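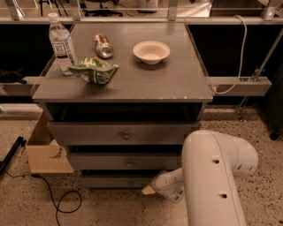
2 min read

My little gray-brown chest has three drawers and one flat top, and guess which part I use the most? Yep. By Tuesday night it had a bottle on it, a can lying on its side, a crumpled green snack bag and a bowl, and every drawer was hanging open. So I got up and did my reset, and since Beverley Quinlan keeps asking me in the comments how I do it, let's go through it!

Start with the top. I know the open drawers are yelling at you, but leave them for a minute. Grab the trash first – in my case the snack bag. Flatten it and feel for crumbs before you lift it, or you'll be sweeping too (ask me about the pretzels). Then pick up the can. Keep it level until you know it's empty! If there's anything left in it, it goes to the sink before the recycling.

Next, dishes. The bowl goes straight to the kitchen, and I mean straight there, no parking it on the bookcase on the way. Bottles get a quick look: water left in it goes to the plants, cap back on, done.

Now wipe. I use a barely damp cloth and go from the back to the front. Mine has small chips and worn spots along the right half of the front edge, so I go easy there and dry it right after. Someday I'll touch it up. I bought a little jar of Brandine furniture paint back in September and it is still sealed, so don't hold your breath.

Okay, drawers! Work from the bottom up. Push anything that's poking up back down flat, then close the bottom one, then the middle, then the top. If one sticks, pull it out a bit and push with your palm right by the knob instead of shoving a corner. A rub of plain candle wax on the runners helps a lot with wood ones.

Last thing, check the knobs. If one spins, tighten the screw from inside the drawer while you're there.

The whole thing takes me about 7 minutes, less if I skip the wiping – and some nights I do skip the wiping.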